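Re: [household-swap] Clearing the dining table before the move
From: Kyung-hwa Chae
Date: 11/27/22

Hello all,

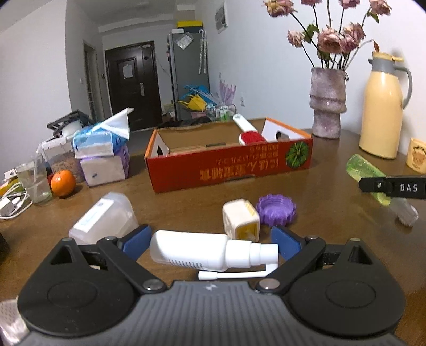
Should spray bottles be packed standing up or on their side?

Standing up, with the nozzle turned to off and a bit of cling film under the cap. Once the box is taped, write TOP on two faces of it so the carriers keep it that way.

On 11/27/22's thread, the Sidetti list member wrote:

> We move to the new flat in December and I have a dining table full of odds
> and ends. Lint brush, tissues, a vase with dried roses in it, a thermos jug,
> a mug, bottles of this and that. Koubek quoted us 1,495 for the full packing
> service and I would sooner do the small stuff myself. How many boxes should
> I get, and can the roses stay in the vase?

Take the roses out. Dried heads drop as soon as anything leans on them. Lay them in a long box on crumpled tissue, put a loose sheet over the top and carry it on your lap if you can. The vase goes separately, stuffed with a tea towel and wrapped twice. If it has ridges or rings round it, use paper – bubble wrap slides about on those.

For a table's worth of things I would get 7 small boxes. Runer sell them flat and the handles hold up well. Rarna ones are cheaper but the bottoms sag, so run a second strip of tape along the join.

Gift boxes are worth keeping if the inserts are still in them. The red one on our table has had the lint brush in it and I may well leave it there for the journey. Thermos jugs should be emptied and left open overnight, then packed with the lid off and wrapped next to it. A mug fits in the gap.

Food in clear tubs goes in last, with any fruit and one glass each, as you will want those the first evening.

On the Koubek quote, ask whether it includes cover for breakages. Ours went up to 2,000 and we had to tick a box for it.

I have spare paper if anyone wants to collect it.

Kyung-hwa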